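Fedum launches Rulance, a practice room for robot grippers that runs on your own computer

For release: September

Hello from all of us at Fedum! I'm Felicja Olszewski, I look after product here, and I've been itching to write this one for ages. Our new simulation kit, Rulance, is out this month, and you can get hold of it from our website or through our reseller Leson.

What it does

Rulance lets you try out a two-finger gripper in a simulated room before you let a real one anywhere near your furniture. You pick a room, put a table or a cabinet in it, set the gripper going and watch the whole thing from the wrist. If it bumps into something you change a number and run it again (I've done this with a sandwich in one hand, more often than I should admit).

We built it for small workshops, colleges and people who've bought their first arm and are a bit nervous of it. I was one of those people! My first arm put a dent in a very nice sideboard and I still feel bad when I walk past it.

What's in the kit

You get nine starter rooms, a set of tables, cabinets and shelves you can resize, and the gripper model with fingers you can lengthen, shorten or tilt. There's a printed quick guide too, which Viera Halás wrote and I kept trying to make longer. She won.

The wrist view comes as standard. Plenty of our early testers asked for it, and once I'd used it I stopped bothering with the overhead view for close work. You see the fingers, you see whatever they're heading for, and you get a proper feel for how little room there is when you come in at a steep angle.

"I wanted the plain rooms to stay plain," says Viera, who leads the room design. "A wall, a floor, one big dark piece of furniture. People kept asking me for plants and rugs, and they can add those themselves if they want to, but I'd start with the simple ones and learn how the gripper moves."

She's also the reason the furniture comes in really dark finishes as well as pale ones. Dark surfaces are a pain to judge distance against, so they're good practice, and I'd suggest going there second, after you've had a go with something lighter.

Close-up work in a dim room

My favourite of the starter rooms is the dim one. The light is low and even, the fingers are a pale grey, and with an almost black-brown surface right up behind them the bevelled tips are the bit my eye goes to first. I like to stop a run with the fingers apart and nothing between them, and have a good look at the angles before I carry on.

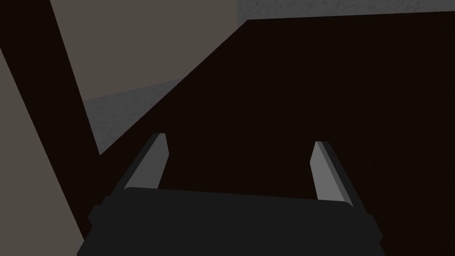

Price and how to get it

A single licence is £670, and that includes two seats, so you and a colleague can both be at it. Colleges can ask us about a classroom version for five seats. Updates are free for the first year. If you already own Dantas, our older arm planner, your saved gripper settings will open in Rulance without any fiddling.

Support is by email or phone, from 9 in the morning. It's a small team, so there's a fair chance you'll get me or Viera, and we do like hearing what people are making!

Contact

Felicja Olszewski, Fedum press and product desk. Review copies and further stills are available on request, just tell us which room you'd like to see.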